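Opinion: Simulated streets deserve the same care as real ones

Calton Institute for Sidewalk Robotics - Comment
2021-10-13

The decision to gather training examples in simulation is often presented as a matter of cost. A delivery robot that learns from a rendered city needs no permit, no safety driver and no insurance certificate. These are fair points, and our institute has made them in its own grant applications. They have also led the field to treat simulated collection as clerical work, to be handed to whoever joined the team last. I believe this is a mistake, and that the quality of what our systems learn depends on correcting it.

Since January our group has been collecting walking-pace examples in Rotside, the simulated district we use for sidewalk navigation. Each example is a short passage along a block or through a corner, recorded with the steering commands that a trained operator gave. The operators work in shifts of 30 minutes. The learning system, Prindico, is then asked to reproduce their choices on blocks it has not seen. 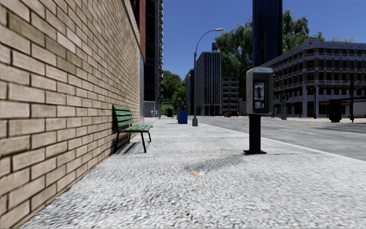 A brick-lined block in Rotside, with a bench by the wall and a payphone near the curb.

A block like this one appears easy. The walkway is wide and there is ample room between the bench and the payphone. Yet the payphone throws a long dark shadow over the paving, and a learner that has met few such shadows may steer around one as though it were solid. A small orange scrap of litter lies close by. Should the robot avoid it, roll over it or ignore it? Our operators gave different answers until we wrote a rule, and the early examples had to be relabeled. The renderer had done its part. The instructions had not.

My first recommendation, therefore, is that every collection effort publish its operator instructions along with its data. At present a reader may learn the number of examples to the last digit and find no account of what the operators were told. In our own first release, 88 pages of documentation covered file formats and sensor settings. The guidance given to operators filled five.

My second recommendation concerns balance. Straight sidewalks are quick to record, and any team paid or judged by volume will record a great many of them. Corners are slow. The operator must choose where to leave the walkway, how to approach the curb and how much room to keep from the poles. 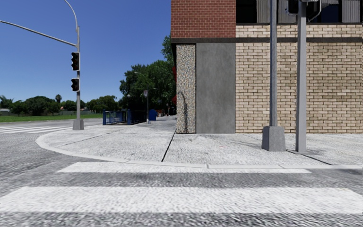 Almost 30 percent of our early examples had to be set aside as near copies of one another, and most of those came from straight blocks. We now assign operators by location type and accept a lower daily total. Some colleagues regard this as a poor use of paid time - I would ask them to consider what the discarded examples cost.

There is a serious argument on the other side. The Farías workshop has held for several years that volume will cover these faults, and that careful selection merely builds the preferences of the selectors into the machine. I accept the second half of that argument. Any rule about litter is a preference. An unwritten rule is a preference as well, however, and one that no outside reviewer can examine or dispute.

Funders could help by asking for less. A call that rewards the largest collection will receive large collections, with the repetition that comes with them. A call that asks applicants to state which situations they intend to cover, and how they will know when they have done so, would draw out better proposals from small groups and large ones alike. Our institute will submit its next application on those terms, with the operator instructions attached as an appendix.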